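The sandwich problem

I have eaten a lot of sandwiches in my life and never once thought about how I was holding them. Then I spent a Friday at Wolten, the robotics lab out past the Standden roundabout, and now I can't pick up a cheese and pickle without feeling a bit smug about my thumbs.

Elfriede Sperling runs the food handling work there, and she is very good company if you like people who get cross about bread. Her team wants two-armed robots that can serve a snack counter, the sort you'd find in a station or a petrol garage. Bottles and chocolate bars are the easy end of it. "A bottle is a bottle every time you grab it," she told me. "A sandwich is a different sandwich by the time you've put it down."

What they've changed is how the robot learns to squeeze. The old way (old meaning two years ago) was to show it hundreds of good pick-ups, with a person steering the arms, and let it copy them. It copied beautifully until the bread was a bit softer than it was used to, and then it went through the crust like a stapler. So now the team also records the bad ones, on purpose — the pinches, the drops, the slow slide of filling out of the back — and marks the moment when each one started to go wrong. There are 897 recordings in the set so far. Elfriede says the bad ones were far more fun to make.

The other half of the method is clutter. They call it the Bellamy table, and the whole idea is that the robot never gets a tidy desk to practise on. Drinks, biscuits, skewers and baskets all get moved between runs, so it can't simply memorise where things are and has to look for the tray each time. 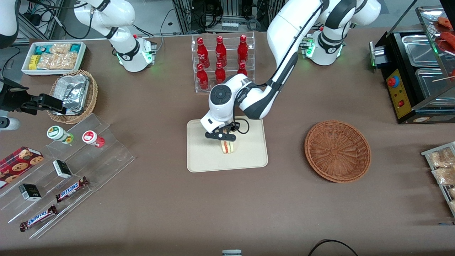
Does it work?

Mostly! With the old training, the arm managed 6 clean placements out of every ten tries with soft bread. With the bad examples mixed in, it gets nearer nine. The gain was much smaller for crusty rolls, which were never much trouble to begin with, and there was no gain at all for wraps. Wraps are a sore subject and I was steered away from them quite firmly.

It's also slow. I timed one pick-up on my phone at 70 seconds, and I'd have walked off to catch my train by then. Elfriede's answer is that speed comes last, and that most of the wait is the arm checking its grip, which can be trimmed once they trust it. Her next trial is in December at the Birnard canteen, with real customers and a person standing by. I've asked to be in the queue, and I'm having the egg.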